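Table-clearing tips I picked up at a robot open day

I spent an afternoon in June at the Clavden open day, watching a robot arm tidy up a table, and came home with more kitchen ideas than I've had in years!

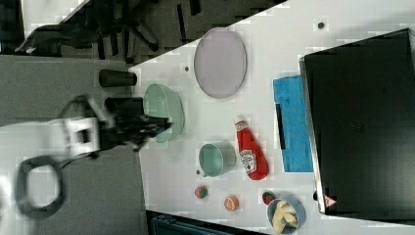
Start with the big bowl

The demonstration was simple enough. A table gets set with the sort of mess any of us would leave after breakfast, and the arm goes about putting it right. What grabbed me was how much the order mattered. The team from Cloltent, who brought the arm along, told us they like to get the largest bowl sorted first so everything else has somewhere to go. I'd been doing the reverse for years, fiddling with cups and spoons while the big green salad bowl sat in the way.

So now the big bowl goes by the sink before I touch anything else. Small dishes go inside it and I make one trip. With six of us at home on a busy morning, that's a lot less traffic past the fridge.

Stand it up before you pick it up

A cup on its side is a hard thing to grab well, and so is a ketchup bottle. I'd never given it a thought until I saw both lying on that white table and heard the operators talk through the choices: come in from above, come in from the side, or tip it upright and start over. They said a bottle on its side was one of the trickier jobs of the day.

At home I right all the fallen stuff in one pass, then clear. Check the caps as you go. Sauce bottles that live lying down in the fridge door rack (guilty!) are better stored on their caps if the cap is flat enough, and you'll get the last of the sauce out without thumping it.

Pick soft fruit up by its shape

Strawberries were the crowd favourite. The Cloltent people said they'd run 141 practice grabs on small food items in the week before the open day, and that squeezing harder almost never helped. A wider, gentler hold did.

I've borrowed that for my own hands. Scoop strawberries from underneath with curved fingers, and leave the green tops on until you're ready to eat them. Rinse them at the last minute too. Cut bananas are best in a shallow bowl, where the pieces on the bottom don't get squashed, and a squeeze of lemon slows the browning.

Contrast is your friend

One of the best questions came from a kid up front, who wanted to know what the arm found hard to spot. Pale dishes on a pale table, came the answer, depending on the light. Well, that goes for me before coffee as well! If you keep knocking the same white mug, put a coloured cloth or tray under it. I bought a bright blue towel for exactly this and it's earned its place on the bench.

Fold it into a rectangle and leave it flat. A scrunched towel hides teaspoons, and I've found more than one of mine in the washing machine.

Keep the laptop on its own patch

Plenty of us work at the kitchen table now, so dishes and laptops end up as neighbours. My rule is a folded towel's width between them, and drinks on the far side of the plates – never between the plates and the keyboard. If you can, run the charger cable off the back of the table so it can't loop down where a knee or a chair will catch it.

Time yourself once

The Idanar folks at the next stand had a timer going, and visitors could have a crack at the same table. I took 46 seconds on my first try and 30 on my second, just from doing the big bowl first. Give it a go with the family after dinner. Use plastic cups.

I've also started wiping from the far edge towards me, a habit I got from the Chacko stall, where they were showing a bench scraper with a curved lip. A damp cloth does nearly as well. Hold the compost tub under the edge of the table and sweep the crumbs straight in.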